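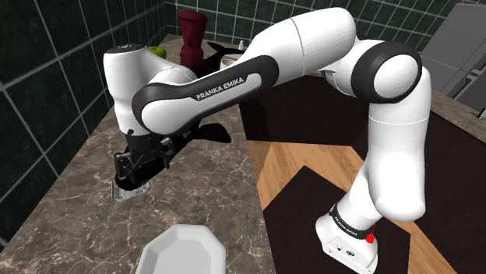 Stonora Open Day

By Kaja Rozīte
Last updated in June

The Stonora Open Day is a yearly public event held by Stonora, a robotics workshop that develops software for robot arms in home kitchens. It takes place on a Wednesday in June at the workshop's main building. Admission is free, but visitors must book a place in one of the guided groups, which are limited to 30 people each.

History

The first open day was a small affair for students from nearby technical schools and drew 128 visitors. It was opened to the general public the following year, when the kitchen demonstration was added to the program. The most recent edition had 706 visitors, the highest number so far. One edition was cut short by a power failure and is not included in the workshop's attendance records.

Kitchen demonstration

The main part of the visit is a demonstration of tabletop handling in a simulated kitchen. The model shows a Franka Emika arm with a two-finger gripper beside a marble counter, against walls of dark square tiles. Items on the counter include a small transparent glass object, a white octagonal plate, a green apple and a dark red container similar to a blender. The glass object lies directly under the gripper's fingertips.

The simulation runs in Jolix, a program written at the workshop. An operator chooses an object and a target position, and the program plans a path for the arm. Visitors may ask for the objects to be moved between runs so that the arm starts from a new layout. Failed attempts are left in the session and are usually discussed with the group before the next run begins.

Clear objects are a regular topic of the talk. Depth cameras often give poor readings on glass, and staff explain how simulated training views are used to prepare for this problem.

Other activities

A second room is set aside for Detell, a teaching tool in which visitors build a short sequence of arm movements from ready-made blocks. Sequences can be played back on a screen. Children under 12 need an adult with them in this room.

The afternoon talk is given in the Renaud Hall, on the ground floor. It starts at 2 p.m. and covers motion planning, followed by questions from the audience. The talk does not require a separate booking.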